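The round table and the pink plates

8/26/21

In our old apartment we had a rectangular table, and every evening somebody was sitting at the bad end, near the door. When we moved to Dostbridge I said to my husband that the next table must be round. He agreed very quickly, so I think he was tired of that end too.

We looked for a long time. The first one I liked was a Barbieri, but it cost almost 3000 and I would be afraid to put a glass on it. In the end we bought a dark gray one from Vilden. The top is matte, and this was important for me, as our lamp hangs low and on a shiny table I see only the lamp. Four people sit well at it, five people sit close.

What I did not think about is the color of the dishes. All my life I had white ones. On the gray top they looked to me a little cold, like in a canteen. I lived with it from November until spring, and then I found pale pink plates with a raised rim, in a small shop that was closing. I paid 25 for the whole set.
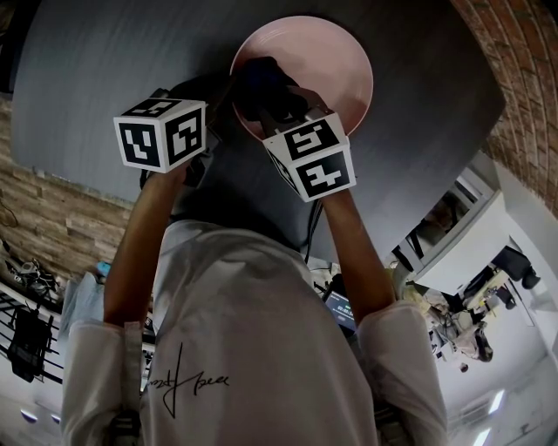

The rim is more useful than I expected. With flat plates the sauce was always going over the side when I carried them from the kitchen, and now it stays. Also peas stay. The only thing I do not like is that the rim takes more place in the cupboard, so I can put fewer plates in one pile. I moved the soup bowls one shelf higher and now I need the little step to reach them.

For cleaning the table I use a soft cloth with warm water and one drop of dish soap, then a dry cloth right after. The seller, Mr. Tullio Marras, told me to wipe in circles and not to leave water on it for longer than 30 minutes. I do not measure the minutes, but I try. Fingers are visible on the matte surface if you stand near the window in the morning. From the chair you don't see them.

Next I would like to find cups. The same pink would be too much, maybe a warm gray or something like sand. Rilten has some in their autumn list, but the handle looks small for my husband's hand, so I want to hold one first. If you have them at home, please write me how the handle is.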